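Oiling a table that people eat off

fbaxter
Stripped the kitchen table over Labor Day and put on two coats of Dollon hardwax. By Wednesday it had a white ring on it. My brother-in-law says I should have used polyurethane, and he has been saying it since September started. Is he right? I'd prefer he wasn't.

plankton26
He's right. Poly, three coats, go live your life.

Beathag Guthrie
He's wrong. Poly looks great until the first scratch, and then you own a table with a scratch in it forever. With oil you rub in a bit more and carry on. How long did you let it cure?

fbaxter
The can said 12 hours. I gave it 22, on account of being asleep.

Beathag Guthrie
That's dry to the touch. Cured is a couple of weeks. Until then use coasters and keep wet mugs off it, and wipe up spills when they happen. 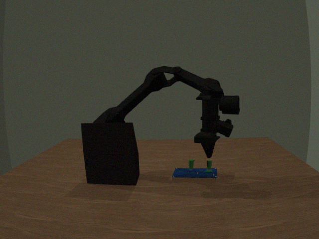 For the ring, try a gray pad with a dab of the same oil, going with the grain, then buff it off with an old T-shirt. Lay the shirt out flat to dry afterward -- oily rags in a heap can catch fire.

plankton26
So the low-maintenance option is two weeks of coasters and a fire risk. Got it.

Beathag Guthrie
I never said low-maintenance. I said fixable.

fbaxter
Ring's mostly gone. I've told him it was never there.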